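1 Jul 2022
Bench 2, equipment planning for second half of year

Purpose of entry: fix the purchase list before the October order window. The previous list assumed one arm and one set of fingers. Plan now is two arms running the same pick-and-place task, so most consumable lines double and a few of the capital lines do not.

Budget position. 2346 left in the small equipment line after the controller cable and the mount plates were booked. Arm 2 is on the capital line and is not discussed here. Anything above 300 per item needs a written quote attached, so it makes sense to keep finger sets and camera spares under that where the supplier allows single units.

Fingers. Telico quoted the faceted fingers with the textured face at 80 per pair. Lead time not stated in the quote, ask again. Irus has a softer pad with a flat face, cheaper, but it needs an adapter and we would have to redo the tool offset on both arms. The offset work is half a day per arm if the calibration block is free. I would stay with the textured pair and order spares. Open question is wear: we have no record of cycles per pair because the counter is reset every time the controller is updated. From today, write the cycle count on the sheet by the E-stop before any update.

Task objects. Current test is fruit on a white surface with a wicker basket. Object size and spacing matter for the finger order, so noting them here. The narrow gaps between neighbors are the hard case. With the fingers open around one piece, the tip on the crowded side has to go down in whatever space is left. If we buy wider fingers the gap has to be wider too, and then the task is no longer comparable with the spring runs.
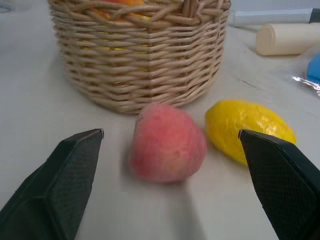

Wrist camera, fingers open on either side of the peach. Lemon close by on the right, basket behind.

Points for the order that follow from this view:

Right fingertip overlaps the lower part of the lemon in the camera image. This does not tell us clearance at table height. A second fixed camera from the side would. Kohlhase lists a board camera with bracket that comes in below the quote limit. One per arm, two total. Check that the bracket fits the 30-series rail before ordering; the drawing on their page gives the hole pattern but not the slot depth.

Peach is slightly blurred. Exposure time is the first thing to try and costs nothing. If shortening it makes the image too dark, add a diffuse panel light. Emau has one with a clamp. Put it on the list as optional, do not order until the exposure test is written up.

Lemon has small bright highlights along its upper side. Same remark: a diffuse panel may reduce these, a bare spot lamp would probably make them worse. No spot lamps on the list.

Surface. Pale and matte, acceptable for segmentation. There is a thin dark line to the right of the basket, crease or scratch, not checked by hand. If it is a scratch, replace the top when arm 2 goes in and get the second one from the same batch so both stations match. Price both together.

Background items. Marker and plastic wrapping are in view at upper right. For the planning runs this is fine. For the comparison runs both stations need the same background, so add a shallow tray per station for pens and small parts, mounted outside the working area. Any office supplier.

Basket. Need a second one of the same type for station 2. Round, light woven wicker, sides narrowing a little toward the base. Measure rim and base diameter of the present one before looking. A basket with a stiffer or higher rim would change the release height, and then the place step has to be retaught.

Order list as it stands:
Finger pairs, Telico, textured: quantity open until the wear question is settled
Side cameras with bracket, Kohlhase: 2
Panel light, Emau: optional
Tops, matched: 2
Trays: 2
Basket: 1

Not ordering: Irus pads, spot lamps, wider fingers.

To do: Telico lead time. Rail slot depth. Exposure test, present setting against half. Basket dimensions. Enter totals in the sheet once the camera quote is in, and leave enough in the line for one unplanned finger replacement per arm.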